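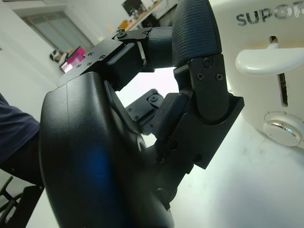
The white toaster, right where it always sits

momik_kitchen
Hi all, me again with the toaster question! I love a white one, so cheerful, but the glossy finish shows every fingerprint and I'm forever wiping it down (my sister calls it my other pet). What do you folks use?

KeeganC
Damp cloth and a drop of dish soap, unplugged of course. Been doing mine that way for 3 years and it still looks lovely.

brynhildur74
I'd skip the soap, sorry Keegan! It left streaks on mine, and then you're buffing all morning. Plain water and an old tea towel.

KeeganC
Maybe you're using too much? One drop, Brynhildur, one!

momik_kitchen
Ha, okay, you two. I'll do the left side with soap and the right side without, and report back after breakfast.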